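Water Marks on Finished Wood Tabletops
Nuria Endale and Getachew Endale
Nendmont Technical School, Materials and Surfaces, end-of-year project, May

1. Background

A wood tabletop in daily use picks up crumbs, scratches, rings and dull patches. Some of this wear is only on the surface and some goes into the finish or the wood itself. Our project looked at one kind of wear, the white or dark ring left by a damp cup, and at how three common finishes hold up against it. 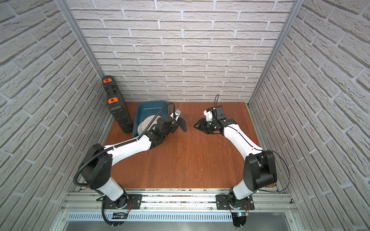
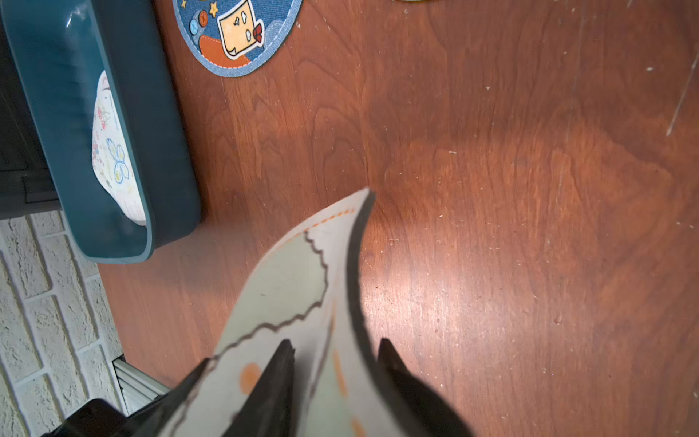
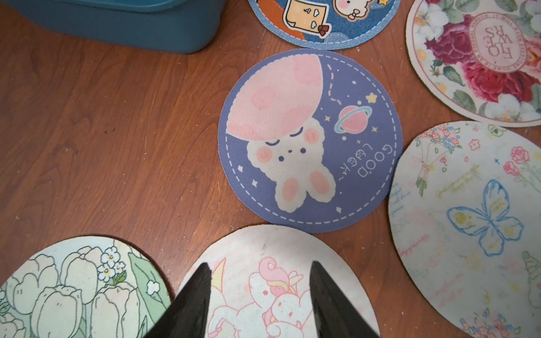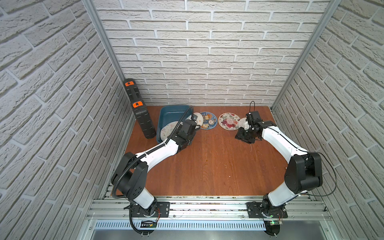

Figures 1-4. Brown wood tabletop. Figure 3 includes round coasters.

2. What causes a ring

There are two kinds of water mark. A white ring is moisture trapped in the finish. It scatters light, so the area looks cloudy. A dark ring means that water went through the finish and reached the wood. In woods that contain a lot of tannin, such as oak, dark marks can also come from contact with wet iron or steel, for example the base of a can.

White rings often fade as the moisture leaves. Dark rings usually stay until the surface is sanded or bleached. When we talked to people at school about their tables at home, most of them did not know there was a difference and called both kinds "stains."

Heat makes the problem worse. A hot cup softens some finishes and lets moisture in faster.

3. Materials

The test boards were red oak offcuts from Goossens, a lumber yard near the school. We picked boards with fairly even grain and left out any with knots. Each board was sanded by hand along the grain, wiped with a dry cloth and marked off into squares with pencil. We had 30 squares in total, divided equally between the finishes.

The finishes were:
Darnent hard wax oil, two coats
Joltivent water-based varnish, two coats
Plain beeswax paste, two coats, buffed with a cotton rag

We followed the drying times on the cans. The beeswax had no instructions, so we left it overnight between coats. All boards then sat on a shelf in the workshop for two weeks before testing. We had planned to wait longer but the shelf was needed by another class.

4. Method

We used identical glass tumblers filled with cold tap water. The base of each tumbler was dipped in water and set down in the center of a square without wiping. At the end of each exposure the tumbler was lifted off and the square was blotted once with a paper towel.

Each square was then scored from 0 to 3. A score of 0 meant no mark could be found, even with a desk lamp held low to one side. A score of 1 meant a mark seen only with the lamp, 2 a mark seen in normal room light, and 3 a mark that could also be felt with a fingertip. Nuria scored all the squares and Getachew wrote the scores down. Having one person do all the scoring kept it consistent, although a second scorer working separately would have given us a check.

Every square was read seven times over the length of the test, for a total of 210 readings. The first reading was taken right after blotting. The last was taken the next morning, before the heating in the workshop came on.

5. Results

The water-based varnish did best. Most squares scored 0 or 1 at the first reading, and by the last reading none of them had a mark that could be seen in room light.

The hard wax oil was in the middle. White rings showed clearly after the longer exposures but faded overnight. Two squares kept a faint outline. Both were near the end of a board, where the oil may have gone on thinner.

The beeswax marked quickly. Rings appeared even after the shortest exposure, and after the longer ones several squares had raised grain that could be felt. Dark marks were found only on the beeswax boards. Rubbing in more wax made them less obvious but did not remove them.

6. Repair

We also tried to repair the squares that were still marked after the last reading. For the oiled squares, a light rub with a fine abrasive pad and a little fresh oil was enough. The waxed squares had to be sanded back to bare wood. Since we did not have any varnished squares with lasting marks, we cannot say how hard that finish is to repair in small areas. The usual advice is that a patch in varnish tends to show at the edges.

7. Problems

One board cupped during drying and the tumblers did not sit flat on it. We kept its scores in the totals but they are probably too low. The room temperature was not controlled. We also used only cold water, so the results say nothing about coffee or tea.

8. Recommendations

For a table in a shared room we would choose the varnish. For a table at home that the owner is willing to look after, the hard wax oil is reasonable and easier to fix. Beeswax alone is better kept for boxes, frames and other items that do not hold drinks. Coasters are worth using with any of the three, especially fabric or cork ones, which soak up drips. A fabric coaster that has gotten soaked should be picked up and dried, as it can hold water against the finish for longer than a bare glass would.

If the test is repeated, we suggest adding hot drinks, a second scorer and a month of curing time.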